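Ticket 126 – Lunex countertop dishwasher, Kevard site kitchen
Status: Closed
Priority: Low

Reported: Unit stops 14 minutes into the normal cycle with the drain light blinking. Water left standing in the tub. Restarting gives the same result.

9:10 a.m. Bailed out the tub and pulled the filter basket. Coffee grounds and fruit scraps packed under the mesh. Rinsed and refitted.

9:42 a.m. Ran drain only. Pump hums, very slow flow. Drain hose was kinked behind the cabinet – straightened it and clipped it to the wall.

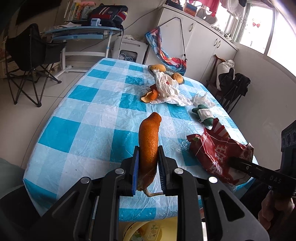
Orange citrus peel, held over the checkered tablecloth.

10:30 a.m. Full cycle at 60 degrees completed, no blinking light. Tub drained to the normal level.

Follow-up: Plonmont office has the same model and the same hose routing. Asked them to check for a kink before they call it in. Spare filter ordered from Siqueira, part not in stock until March. Old one is usable – mesh is bent at one corner. Scrape plates and cups before loading.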